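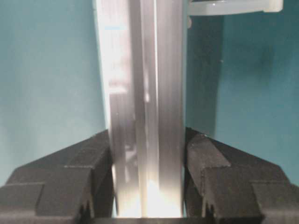

26th March, tool mark bench, second book

Continuing with the padlocks from the storage units in Sarncombe. The bag count is the same as on the transfer sheet, 7 locks, all seals intact when I opened the cabinet. I wrote my initials and the time on each seal before cutting, and I cut on the opposite side from the original seal, as Trinidad asked us to do after the confusion in October.

The request from the detective is short. He wants to know if the locks were opened with the same tool, and if this tool can be the bolt cutter that was found under the seat of the van. He does not ask about the doors. I have photographs of the doors but I will leave them alone unless the request is changed in writing.

Short background, for whoever reads this after me. The units were entered in two different nights. In the first night three units, in the second night four. The owner of one unit declared tools with a value of 3,000 dollars, the others declared less or have not answered yet. The van was stopped for a broken tail light two days after the second night. The driver says the cutter belongs to his work and that he uses it for fence wire. This can be true and still not help him, but it is not our question.

Lock 1 to lock 4 are Vulitz, the ordinary model with the brass body. Lock 5 and 6 have no maker name that I can read. Lock 7 is an Ibarra with a thicker shackle and it is the difficult one, see further down.

Cleaning. Only acetone and a soft brush, and the brush was new. Before cleaning I collected paint from the shackle of lock 3, a very small blue flake, now in a folded paper inside envelope 3-A. Nothing blue is mentioned in the scene notes. I told Esperanza Salcedo and she will ask if the door frame of that unit was painted.

Casting. I used Drukasix gray, the batch that was opened last week. The room was 19 degrees in the morning and the compound needed more time than the leaflet says, almost double. The first cast of lock 2 I removed too early and it was pulled on one edge. I kept it, marked VOID, and made another. The second is good. I would like that we put the thermometer nearer to the bench, because the one at the door always shows a more friendly number.

Test cuts with the cutter from the van. The jaws have two damaged places that are visible without magnification, one near the tip and one in the middle. The middle one is the bigger. I first made casts of both jaws before any cutting, so that there is a record of the edge as received. Then lead sheet, then copper rod. Steel I did not cut. If we cut steel we change the jaw, and the defense expert will have the right to complain.

Positions in the jaw for the test cuts: tip, one third, middle, heel. Both sides of each cut are kept and marked A and B. I made a mistake with the marking at position heel, where A and B were exchanged. I saw it when I compared with the jaw cast, and I have corrected it with one line through and my initials. The wrong letters can still be read under the line.

Comparison, first look only:

Lock 1. Good striae on the side A of the cut. Agreement with test cut middle, over a large part of the width. There is the group of two deep lines and then one fine line, and after this a smooth area. I rotated the sample out and in again and found the same position without trouble.

Lock 2. Same group, less deep. Agreement.

Lock 3. Same group, but there is rust on one third of the surface. I will not say more than that it is similar. Perhaps after a second cleaning.

Lock 4. Agreement, this is the best one of all and I would choose it for the court picture.

Lock 5. The class is the same (two opposite blades, the pinch in the center) but I find no individual marks that I trust. Inconclusive for today.

Lock 6. Not cut. The shackle was twisted until it broke, one can see the tearing and the shackle is bent out of its plane. The scene notes say "cut". I wrote to the detective only that the lock 6 shows no cutting tool marks and that he should not count it together with the others until the report is finished.

Lock 7. The Ibarra was cut from two sides in several attempts. There are at least two bites that did not go through, and the final one crosses one of them. The bites are good for us in principle, but the hardened layer has chipped and the chips have scratched everything. I made three casts, all from different angles of light afterwards, and I am still not happy. I do not see the group of two deep lines. I also do not see something which excludes the cutter. Esperanza looked at it for half an hour after lunch, without my notes, and she came to the same place where I am.

So the first night (locks 1, 2 and 5) and the second night (3, 4, 6, 7) are connected by the marks on 1, 2 and 4, if the verification agrees. I write "if" because Trinidad Casado has not seen anything yet and she should not read this page before she does her own comparison. Trinidad, if you are reading now, please stop and take the closed folder from the shelf first.

One question for the Thursday meeting. In the last report we used the words "was made by" and the prosecutor liked it very much, which for me is a reason to discuss it. I would prefer the longer sentence that we had before, with the limits of the method in the same paragraph and not on the last page.

Small things for the bench:

The left stage of the comparison microscope moves down slowly by itself. I tighten the screw every time but it comes back. Service was called, no date yet.

Drukasix, two cartridges left and one of them is open. Order was put in the list.

The lead sheet is finished except the piece with the fold. Please do not use the folded piece for test cuts, it gives false lines.

Envelope 3-A went to trace at 15:40, signed on both sides. Locks and casts are back in cabinet 2, upper shelf, the cutter is in its own box with cardboard between the jaws.

Tomorrow: second cleaning of lock 3, new cast of lock 5 with fresh compound, and lock 7 again with low light from the left - I did only right side and top until now.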